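House Rules for Handheld Gripper Sessions, Second Edition

The new rules are out! If you collect for the Sodbridge household group you should already have the June copy in your inbox, and if you came to last month's open evening you'll recognize plenty of it, because half of the changes came from things people said over the sandwiches. It runs to 20 pages this time (the first edition was nine), and I'd love for everyone to read all of it, but here are the parts I'm most excited about.

First, the laundry and bedding chapter. We never had one! The old rules were written around kitchens, where a cup is a cup and you can tell at a glance whether it got to the shelf. Fabric is a whole different animal. A shirt has no fixed shape, it hides its own edges, and two people will fold it two ways and both be right. So the new chapter asks you to agree on the end state before you start and write it on the session sheet in one plain sentence. "Folded in thirds, collar up, on the pile" is a good one. "Tidy" is not going to help whoever labels it later.

Second, and this one was argued over for weeks: leave the home as it is. The Farouk team had been smoothing out beds and clearing everything but the one garment, and their clips were lovely to look at, but a model trained on them got lost as soon as there was a pillow in the wrong place. The rule now says you may move anything that is breakable, private or a trip hazard, and after that you work with what's there. Rumpled blankets stay rumpled. Piles stay piled. I think this is the best page in the whole document.

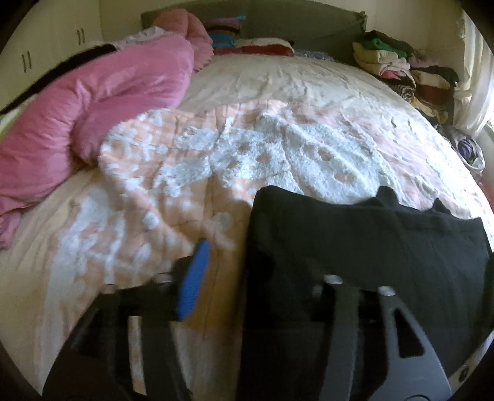 Black garment on a tufted blanket, with the comforter and the folded pile left on the bed.

Dark clothing gets its own section too. Black cloth near a dark gripper is hard on the labelers, who have to find the hem, the finger and the shadow in the same few inches. The advice is to begin each attempt with the fingers well clear of the cloth for a slow count of two, then approach along an edge or a neckline if you can find one. Curtains may be open or closed, but pick one and keep it that way until the session is done. A change of light halfway through a fold has spoiled more good attempts than dropped socks ever did.

Now for the hardware checks, which are short and which I beg you not to skip. Before every session, squeeze the trigger all the way and let it return on its own. Look over the screws on the fingers and the body. Run a fingertip along the slots and pull out any threads – fluffy blankets and towels shed like mad, and lint is the number one reason Sterkis gets tools back for repair. If a finger wobbles, stop there and swap the tool. Please don't tape it.

On numbers: the cap is now 125 attempts per person per day, down from what some of you were managing (you know who you are, and your wrists do too). Failed attempts count toward the cap and should be kept. Mark them as failed, add a word on what went wrong, and move along. The full bedding set is planned at 2000 attempts, and we'd far rather get there slowly with honest labels.

Privacy hasn't changed much, but the wording is clearer. Written consent from every adult in the home, mail and photos out of the room, screens off, and mirrors covered if they face the work. Anyone in the household can ask for a session to be deleted, with no reason given, and it goes the same day.

Etar will be the first project to run under the new edition from start to finish, and they've promised to send in every sentence that confused them. You can do the same! Write your notes in the margins of your copy and drop it in the box by the front door, or reply to this newsletter. Comments on the bedding chapter are especially welcome, and so are arguments about fitted sheets, which we left out entirely and will have to face in the third edition.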